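5 min read

Printing in a Hosted Desktop: How Toler Moved 2275 Users to Shared Sessions

When the regional distributor Toler began retiring its office computers, the applications themselves gave little trouble. The accounting package, the order system and the archive viewer were all installed on a small group of central servers, and employees opened them through a browser. Printing proved to be a harder matter.

Toler operates 1298 printers across its warehouses and sales offices, many of them label models with drivers written for older systems. Under the previous arrangement each computer held its own driver. In a shared session, one faulty driver can stop the print service for every person connected to the same server.

The company engaged Akov, a hosting consultancy, to review the problem. Akov recommended that no manufacturer's driver be installed on the servers at all. Documents are now converted to PDF within the session and passed to a small client program on the local device, which sends them to the printer chosen by the user. Label printers are handled separately through a print server at each of the 5 main warehouses.

The second part of the work concerned capacity. Hevum, the load balancer selected for the project, assigns each new session to the server with the most free memory. It was tested with 3000 simulated sessions before the first department was moved. Sessions left idle are disconnected but kept open, so that an employee may return to an unfinished order from another device.

Licensing remains under discussion. Toler pays by concurrent user, and seasonal staff arrive in September. The company is also considering whether its branch in Lebrun, which has a slower connection, should keep a local server for the archive viewer.
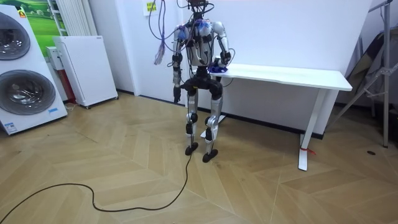
A silver-and-black humanoid robot in front of a white table.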